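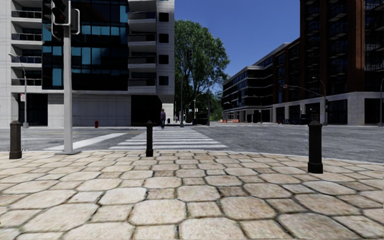 How long does a person actually wait before crossing against the signal?
About 13 seconds, going by our counts, and less if somebody else goes first.

Pedestrian Patience at Signalized Crossings
Project report, urban studies elective
Ermelinda Prata
2026-05-10

1. Why this topic

My first proposal was on regional freight policy. My instructor wrote "whose?" in the margin and I changed topics that evening. Waiting at lights was something I already did every morning on the way to class, so I had what the handbook calls "prior field exposure."

2. Method

I watched two crossings, one on Verhoeven Street and one outside the Starnis shopping arcade. I sat on a bench with a stopwatch and a clipboard, which makes people behave very well for the first few minutes. After that they forgot me. I recorded 910 pedestrians who arrived while the signal was red. For each one I wrote down the waiting time, whether they were alone, and whether they crossed early.

I left out children, cyclists walking their bikes, and one man who pushed the button and then went home.

3. Results

Of the 910 people, 146 crossed on red. Most of them were alone. The Verhoeven Street signal has a cycle of 80 seconds and the Starnis one is shorter, but people at Starnis crossed early more often. I had predicted the opposite, in writing, in my proposal.

Groups were slower to break the rule until one member stepped off the curb, and then the rest tended to follow while looking at their phones. Two people apologized to me as they went past. I coded this as "other."

Pressing the button more than once was very common. According to the Cidska manual for this type of signal box, the second press does nothing. Neither do the ones after it.

4. Problems

It rained for two of my sessions, and people in the rain have different priorities. I also had no second observer, so every judgment about what counts as "stepping off" is mine. My stopwatch, a Trimus borrowed from the gym office, beeps when started, and I think a few people took it for the walk signal.

5. What I would do next

I would repeat the counts in June, when classes are out and fewer people at Verhoeven Street are late for something. I would also like to test a countdown display — the city library has a paper on them, currently checked out, overdue, by me.

We use cookies to improve your experience. By continuing to browse this site you accept our cookie policy. Accept | Manage settings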